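Brellcombe updates furniture finish rule for public buildings

BRELLCOMBE – The town has adopted a revised purchasing standard for wood furniture used in its libraries, clinics and meeting rooms. The standard took effect July 1, 2024, and applies to all new orders for tables, desks and benches. Furniture already in use is exempt until it is refinished or replaced.

Under the revision, clear finishes on horizontal surfaces must have a gloss reading of no more than 19 units, measured at an angle of 60 degrees. The previous standard set no numerical limit and asked only for a "satin or similar" finish. Suppliers interpreted that wording differently, according to a staff report presented in March, and tables bought for the same room under separate orders did not always match.

Gloss is measured with a handheld meter that directs light at a surface and records how much is reflected at the mirror angle. Low readings indicate a matte surface. High readings indicate a shiny one, on which overhead lights and windows are more likely to produce glare for people reading or writing.

"We had complaints about glare at the main library going back several years," said Bezawit Gebreyes, the town's purchasing manager. "The old wording gave us no basis for sending a table back."

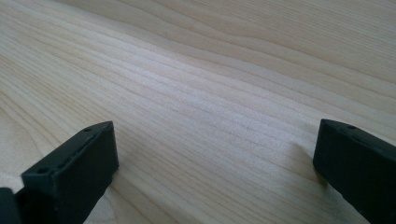

A pale wood tabletop with a matte sheen.

The standard also changes how finishes are tested before an order is approved. Suppliers must submit a sample panel cut from the same species and coated by the same process as the finished product. Each panel is read at five points, and the average is recorded. A panel is rejected if any single reading exceeds the limit, even when the average falls below it.

Stain is permitted but no longer required. The earlier rule called for a medium brown tone in reading rooms, a provision that excluded most light-colored woods. Dagim Endale, who drafted the technical section, said the color rule had added cost without a measurable effect on wear.

The town buys around 300 pieces of wood furniture in a typical budget year. Its two current suppliers, Jovby and Flovach, have both submitted panels. Jovby's panels passed. Flovach withdrew one of its coatings and is expected to submit a replacement – a water-based product – before the next order period.

Refinishing work is covered by a separate clause. Contractors must sand to bare wood before applying a new coating and must leave the surface unused until the cure time stated by the coating manufacturer has passed. Spot repairs are allowed on legs and frames but not on tops.

Copies of the standard are available from the purchasing office.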